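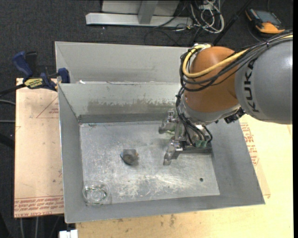

Norkar 465 Under-Bench Dust Extractor

Price: $800
Sold by: Studeck, Weltville
Stock: back in November

We put off listing this one. Norkar's leaflet calls the 465 "whisper quiet" and "maintenance free," and we don't believe either claim about anything with a motor and a filter in it. We ran one under the sanding bench in our own shop before we agreed to carry it.

It's a decent extractor. Whisper quiet it isn't. On the low setting you can talk over it, and on high you'll want ear protection, same as with the Magesa it replaces on our shelves. The filter clogs if you sand a lot of filler, and then suction drops off fast. Norkar says to shake it out once a month. We'd do it weekly.

What we did like is the hose. It doesn't kink, and the cuff fits most sanders without an adapter. The latches are metal this time, after two years of customers bringing us snapped plastic ones.

Specifications
Motor: 600 watts
Hose length: 14 feet
Speeds: low, high
Auto start: yes, with tools plugged into the front outlet
In the box: extractor, hose, one filter, one bag

The box says "fits all benches." Measure yours first. The lid opens upward and needs clearance, and the leaflet doesn't say how much. Call us and we'll get the tape out.

Spare filters are sold separately and they aren't cheap. Generic ones will go in, but ours leaked fine dust past the seal, so we don't stock them.

Returns: 14 days, unused, in the original box. A used bag counts as used.

Page updated 17 September 2024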